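To: members list
From: Funmilayo Mohammed, Office of Member Services, Urna Textile Heritage Association
Date: 07/12/2021
Subject: Re: Storage and mailing of yarn samples
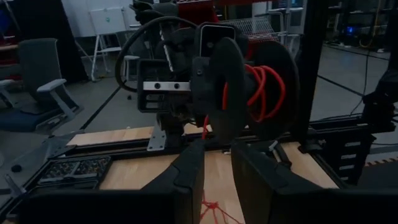 Thin red string on a wooden tabletop.

Dear members,

Thank you for the questions sent in response to the notice on yarn samples. The Office has been asked to reply to the list as a whole, as several members raised the same points as the message quoted at the end.

Samples for the Jodis collection may be sent as skeins or wound on flat cards. Cards are preferred for fine thread. Skeins should be tied in two places with undyed cotton and should not be held with rubber bands or metal clips. Tangled lengths will be accepted if the fiber and dye are known, but the Office is not able to return them wound.

Each sample must carry a paper tag giving the fiber, the dye source, the year of dyeing and the name of the donor. Please write in pencil. Tags marked in ballpoint pen will be copied out again by our staff, and this delays entry in the catalog.

Members in the Gretemer region may leave parcels at the reading room during regular hours. All others should use the postal address in the member handbook. The Association will repay postage for parcels weighing up to 500 grams. Heavier parcels are welcome at the sender's expense.

With regard to loans, the collection now holds more than 700 samples, and those entered in the catalog may be borrowed by member schools for one term. Requests for the spring term should reach this Office before the end of December. The Du bequest remains closed to loans until its condition survey has been completed.

Questions on dye records should be sent to this Office directly and not to the list.

Respectfully,
Funmilayo Mohammed
Office of Member Services

On Monday a member wrote:
> I have a box of naturally dyed wool and some fine cotton thread
> that belonged to my aunt. The wool is in skeins but the cotton
> has come off its cards. Does the Association want it in that
> state, or should I wind it first? Also, is postage covered, and
> could our school borrow samples in the spring?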